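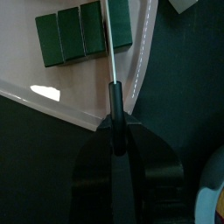
4.3 Setting the wrist view for grasp checks

1. Open Plurkmont and load the Sakai arm profile.
2. Close the gripper on the part and wait for the wrist view to refresh.
3. Draw the grasp region over both fingertips. Leave the tray and anything on it outside the region.
4. Set Frames to Average to 10, then press Save.

Note: Glossy trays can cause glare -- lower Exposure if the rim is lost.

Caution: Do not jog the arm while Save is active.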